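18th January

Home late again, and my thumbs ache, and I want to get this down before I fall asleep on top of the notebook the way I did last night. The heating in the project room came back on after lunch, so for once I took my coat off and worked like a normal person. Small mercies!

First, the good news. Ms. Hämmerli has signed off on our plan for the rest of the term. She read all of it, too, even the appendix that Samah wrote at two in the morning, and she only circled one thing, which was our claim that the arm would be "fully trained" by March. She wrote "trained to do what, exactly?" next to it in green ink. Fair enough. Samah went a bit pink and then laughed, and we changed it to say that the arm should be able to put a cap on the stand and take it off again. Written down like that it looks like so little for a whole student project, but I've been living with this cap for weeks and I promise it is plenty.

It was Abdelghani who picked the cap in the first place. We had been going back and forth between that and folding a dish towel, and he said that a cap has a soft part and a stiff part and a front and a back, so if we could manage a cap we would learn something about all of them. I was on the side of the towel, I'll admit it here where he can't read it. I've come around since. There's something friendly about a cap on a stand, and by the end of an afternoon I've started to feel it has moods.

Today was my turn on the hand-held grippers, with Samah at the computer and Hicham keeping the log. We had 284 recordings when we came in, and the goal was to add as many clean ones as we could before the room closed at six. I had a slow start. I always do, and I've stopped apologizing for it, or nearly stopped. For the first few tries I pinch too hard and too early, like somebody picking up a hot potato, and Samah says "again, please" in that very calm voice of hers, and then somewhere along the way my shoulders come down and it starts to go better. 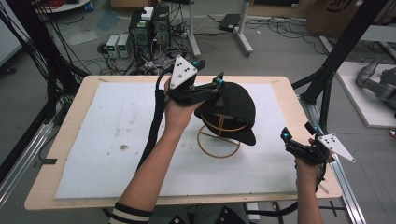

What I keep trying to explain to my mother on the phone is how strange it is to do something so ordinary at half speed. I have put caps on and taken caps off all my life without giving it a single thought, and now I lie in bed thinking about which side of the brim I should go for. Today I tried leading with the left and keeping the right one open and waiting until I was sure I wanted it. Hicham thinks that's tidier. Samah thinks it leaves one hand with nothing to learn from, and they argued about it very politely for the length of a whole cup of tea. I stayed out of it and ate Hicham's crackers.

We ended up doing it both ways, half an hour each, and Hicham marked them separately in the log so we can compare later. I'm glad we did. I have a feeling that Samah is right, and I also have a feeling that my way is easier on the wrists, and both of those can be true at once.

We added 56 by the end, and Samah threw out 3 of them right away (one was my fault, I sneezed). She'll go over the others tomorrow with fresh eyes. She is so careful with them. I would keep nearly everything, out of pure laziness and a soft heart, and I suppose that's why she has that job and I don't.

The less good news is about Weleck, which is what we've ended up calling the training program, after the street where Samah's grandparents live. It ran overnight on the older recordings and the results were, in Abdelghani's words, "enthusiastic." In the test this morning the arm got the cap right in 33 percent of its tries, and in a fair number of the others it went for a spot well to the side of the brim with enormous confidence. Abdelghani wants to look at the timing between the two hands before we blame the recordings. I'd be happy if it was the timing, selfishly, as so many of those recordings are mine.

I did feel low about it for an hour or so. Then on the walk to the bus Hicham told me about his first year in the club, when he was still at Kamel, and how they spent a whole winter on a machine to sort buttons and took it to the Bostari open day, where it sorted everything into the same cup, over and over, in front of the mayor. He told it so well that I had to stop and hold on to a railing. He said the little kids loved it and kept bringing more buttons.

For tomorrow: bring the hand cream, bring my own crackers and a pack for Hicham, ask Ms. Hämmerli whether we can have the room until seven. Write to Abdelghani about the timing before he does it all by himself. And call Mom back, I said I would and I forgot.

I still haven't decided about the two-handed question. I might try starting from the right tomorrow and see how it feels. Lights out now, it's nearly midnight and the bus is at ten past seven.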